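Breltberg Opens Orders for the Lastari Keeper, Third Statue in the Naner Line

2019-01-15

Breltberg is now taking orders for the Lastari Keeper, a cold-cast resin statue and the third release in its Naner line of fantasy collectibles. The edition is limited to 1548 pieces worldwide. Each piece is hand-numbered on the underside of the base and comes with a matching numbered card.

The Naner line is based on the illustrated adventure series of the same name, published by Saxena. The first two releases, the River Warden and the Ash Pilgrim, are both sold out at Breltberg and will not be produced again. Retailers may still have a small amount of stock.

The Lastari Keeper is the guardian of the gate at Lastari, the walled town where most of the second volume takes place. Readers will know her from the winter chapters, where she holds the gate through the long night with a lantern in one hand and the gate key in the other. The sculpt follows the cover painting of that volume. She stands with her weight on her back foot, her cloak pulled to the left by the wind, and her head turned as if someone has just called up to her from the road.

The sculptors worked from the original cover art and from a set of costume sketches supplied by Saxena. Several details that are hard to make out on the printed cover come from those sketches, including the stitching on the gloves, the row of small bells along the hem of the cloak, and the worn lettering around the lantern ring. The lettering reads the same as it does in the book, so collectors who have worked out the gate alphabet can read it for themselves.

The paint scheme stays close to the cover. The cloak is a dark gray-blue, with a lighter dry-brushed finish along the folds. The armor is a dull pewter with brown weathering at the joints. The only strong color on the piece is the amber of the lantern, which is cast in translucent resin. It does not light up. An early version with a built-in light was tested and dropped, as the battery compartment made the base too tall to stand next to the other Naner pieces.

The statue comes in 4 parts: the base, the figure, the lantern arm and the key. The figure is keyed to the base with a steel pin. The lantern arm and the key hold in place with magnets. No glue or tools are needed. Instructions are printed on the inside of the box lid.

Two head sculpts are included with every piece. One shows the Keeper with her hood up, as on the cover. The other has the hood down and her hair braided, as she appears in the last chapter. The spare head can be stored in the foam tray, which has a cutout for it. Both heads fit the same neck joint, and the magnet is strong enough that the head should be lifted straight up and not twisted.

The base is a section of the Lastari gate stair, with snow packed into the corners of the steps. The right side is shaped to meet the left side of the Ash Pilgrim base, so the two can be displayed as one continuous wall. The River Warden base was made before this system was planned and does not connect, although it is the same height.

Packaging has changed for this release. The first two statues shipped in a two-piece foam shell, and some customers reported scuffs on raised paint. The Lastari Keeper ships in denser foam, with a thin cloth sleeve around each painted part and a plain brown outer carton over the printed box. Collectors are advised to keep the outer carton. Returns can be accepted only in the original packaging.

Orders are limited to 2 per customer during January. After that, any remaining pieces will be offered without a limit. Customers who bought the River Warden or the Ash Pilgrim directly from Breltberg can ask for the same edition number on the Lastari Keeper, as long as that number has not been assigned. The request must be made when the order is placed. Numbers cannot be changed once the certificate card has been printed.

A deposit is taken with the order, and the balance is charged when the piece is ready to leave the warehouse. Customers will receive an email before the balance is charged. Shipping addresses can be updated at any time up to that point through the customer's account page. Orders placed through comic and hobby shops follow the shop's own payment terms.

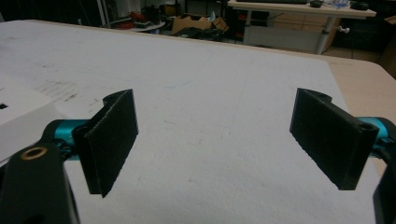 Will the Lastari Keeper be reissued in a different paint scheme?

Breltberg has no plans for a second version in any color. The edition size covers all copies of this sculpt, and the molds will be retired when the run is finished, as they were for the River Warden and the Ash Pilgrim.

Care instructions are the same as for earlier Naner pieces. Dust the statue with a soft, dry brush. Do not use water or household cleaners on the painted surfaces. Keep the piece out of direct sunlight, which can fade the cloak and turn the amber resin cloudy over time. When moving it, lift it by the base with both hands and take the lantern arm off first.

Replacement keys and lantern arms will be available through customer service for registered owners. To register, enter the edition number and the code on the back of the certificate card on the Naner page of the Breltberg website. Replacement parts are not sold separately to the public.

Retailers can order through their usual distributor or contact the Breltberg trade desk for case quantities and display materials. A shelf card and a printed poster of the cover art are available with trade orders while supplies last.

About Breltberg

Breltberg designs and produces limited edition statues, busts and bookends based on illustrated fiction. The Naner line is made under license from Saxena. Press images and review samples can be requested through the media page of the Breltberg website.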